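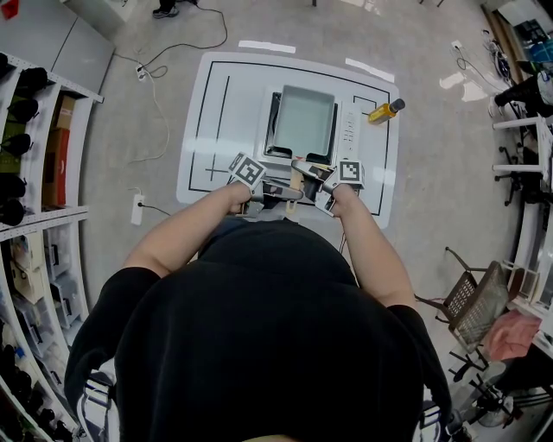

Volume 16, Issue 2

Product Review: The Erell Rectangular Omelet Pan

The Erell is sold by Avden as a small pan for rolled omelets and single portions. It was tested in the Ivunura teaching kitchen during July, alongside the older Ragab pan that the kitchen has used for several years.

Heating was even across the base on both the electric and the gas burners. Eggs released without oil for the first 15 uses, after which a light wipe of oil was needed at the corners.
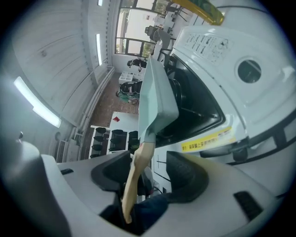 The coating showed no scratches at the end of the month. Staff washed the pan by hand, as the maker's leaflet directs. The handle stayed cool during short cooking times but loosened slightly, and it had to be tightened 2 times.

The instructions are brief and do not state a safe oven temperature. The kitchen therefore kept the pan on the stovetop.

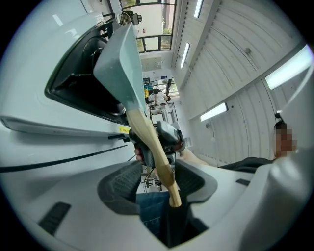

Wilma Groen found the low sides a drawback, remarking that thin batter ran over the rim whenever the pan was tilted, and she preferred the Ragab for crepes.

The Erell is recommended for small kitchens that cook eggs daily. Replacement handles may be ordered from Avden.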